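PRULTON RELEASES BEDIA AS OPEN SOURCE

Text cleanup library for small language model projects now free to use, change and share

PRURKUTBERG, 30 November 2021 – Prulton, a developer of software for working with written text, today released the full source code of Bedia, its library for cleaning and sorting text before it is used to train language models. The release includes the library, its command line program, a user guide and a set of test documents. All of it may be used free of charge, including in commercial products.

Bedia was first written for Prulton's own staff, who were spending a large part of each project removing repeated passages, broken characters and stray page headers from collections of short texts. It has been available to a limited number of outside testers since May. During that period, testers reported 901 problems and suggestions through the project's issue tracker, and the version released today is the first to take in their comments.

"A person training a small model at home faces the same messy text files as a large company," said Sewwandi Gamage, director of language tools at Prulton. "The difference is how many evenings they can give to it. We wanted to put a tested set of tools in their hands and let them get on with the part of the work they care about."

What the library does

Bedia reads plain text, common e-book formats and saved web pages. It finds passages that appear more than once, including those that differ only in spelling, punctuation or line breaks, and lets the user decide which copy to keep. It also repairs text in which accented letters have been lost or replaced, joins words that were split at the end of a printed line, and separates an author's text from license notices and tables of contents.

Each change is written to a log file. A user who disagrees with a change can reverse it without running the whole job again, and the log can be shared so that others may repeat the same steps on their own copy of the collection.

The library runs on an ordinary laptop and does not require a graphics card. No text is sent to Prulton or to any other party while the program is running. Users may work without an internet connection once the program has been installed.

Today's release supports nine languages. Rules for each language are kept in separate files that can be read and edited by people with no programming background. Prulton will accept corrections to these files from the public and will review them on the same terms as changes to the code.

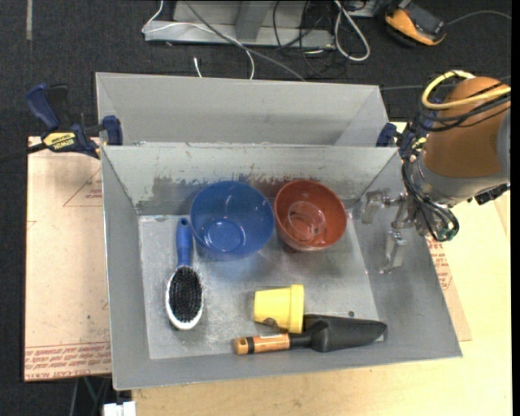
A gray bin holding plastic bowls, a yellow cup and a hairbrush.

Testing and early use

The test collection supplied with Bedia contains 2,624 short documents, all of them either out of copyright or written for the purpose and released by their authors. The documents include letters, sermons, recipes, newspaper notices and stage plays. Each has been paired with a corrected version prepared by hand, so that users can measure how well a given set of rules performs before applying it to their own material.

Preparation of the test collection was supported by the Nanayakkara Foundation, which funds work on the preservation of printed and handwritten records. The foundation had no part in the design of the software and does not hold any rights in it.

"The plays gave us the most trouble," Gamage said. "Early versions treated a speaker's name as a repeated header and took it out, and we ended up with whole acts in which you could not tell who was talking. One of our testers sent us a very polite note about it. That is fixed, and the plays are in the collection so that it stays fixed."

Known limits

Bedia does not judge whether a text is accurate, suitable for a given audience or free to use. Users remain responsible for checking the copyright status of the material they work with. The repair of split words is less dependable in verse than in prose, and Prulton advises users to leave that feature turned off when working with poetry. Texts set in more than one column may need to be separated before they are loaded.

Support for scanned page images is not part of this release. Prulton has begun work on it – together with a simpler installer for people who do not use the command line – and will publish its progress on the project's public planning page.

Availability

Bedia version 6 can be downloaded from the project page on the Prulton website. Users of earlier test versions should remove them before installing the new one, as the format of the log file has changed. A conversion script for older logs is included in the download. The user guide is available as a web page and as a printable document.

Questions about installation should be posted to the public forum. Prulton will continue to offer paid support to organizations that need a fixed response time, and the terms of existing support agreements are not affected by this release.

About Prulton

Prulton develops software for editing, sorting and studying written text. Its customers include publishers, libraries and research groups. The company is based in Prurkutberg.

Media contact

Press Office, Prulton
Requests for interviews with Sewwandi Gamage may be sent through the press form on the company's website.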